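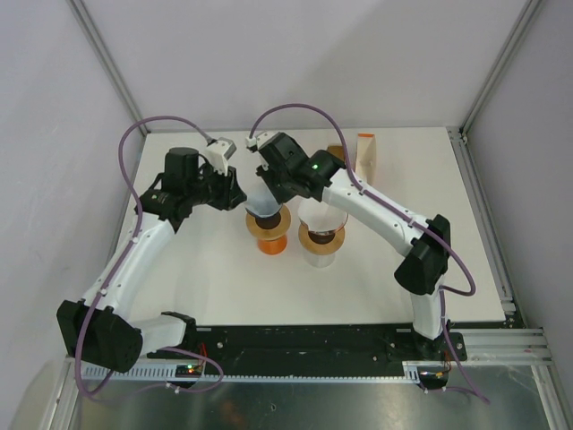
How long should I soak dried chickpeas before making hummus?

Overnight, or 8 to 12 hours, in a big bowl with plenty of cold water. They swell a lot, so go bigger on the bowl than you think!

Getting it really creamy

Drain the soaked chickpeas, tip them into a pot with a teaspoon of baking soda, and cover with fresh water. Simmer until they squash between two fingers with no effort at all (mine take close to an hour, older ones longer). Skim off the foam and any loose skins.

Now the fun part! Blend the tahini, lemon juice, garlic and salt first, with a splash of ice water, until it goes pale and fluffy. Add the warm chickpeas and let the machine run for a full five minutes. I got this from Bianca Iordache and I love it.

Taste, add more lemon, blend again. Keeps four days in the fridge under a little olive oil.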